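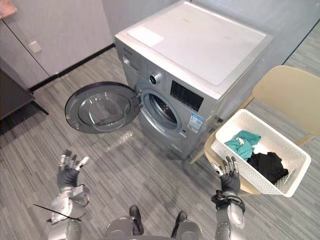

Clomside laundry cell - setup and care notes

Last revised January 1, 2024. Kept by Ebere Akpan.

Welcome, and thank you for reading this before switching anything on! These notes travel with the Clomside recordings so that whoever runs the cell next (or just works with the data) knows how it was put together and how we look after it. If you only want the files, skip down to "What's in the folders."

Setting up

Bring the washer in at an angle to the robot, with its door swung all the way open, and put the chair to the right of it with the basket on the seat. We tried a proper stand from Flindard back in November and went back to the chair within a day - the arm reaches into the basket much more comfortably at that height. The washer is never plumbed in or powered for these runs, so please leave the program knob alone.

Start the Rovar controller first, wait for both arms to settle, and only then start the recorder. If you do it the other way round you will get a folder full of empty files, and I have made enough of those for all of us.

Looking after the hands

Check the gloves and the wrist strap before every session. Wipe the fingertips with a dry cloth, and run the hands open and closed five times with nothing in them. After 300 cycles, go over the wrist screws; after 1000, swap the gloves. A full joint check comes at 3000, and Waweru has the sheet for that.

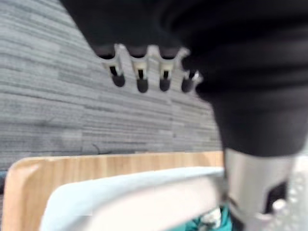 Wrist camera view, with the board and the teal cloth at the bottom.

The wrist cameras blur when the arm moves quickly. I leave those frames in, so filter them yourself if your work needs sharp edges.

What's in the folders

head/ - video from the head camera
wrist/ - video from the wrist cameras
joints/ - arm positions, one file per run
notes/ - my own remarks, spelling and all

Known problems

The left arm sometimes drifts a little after a long pause. Send it home and begin the run again.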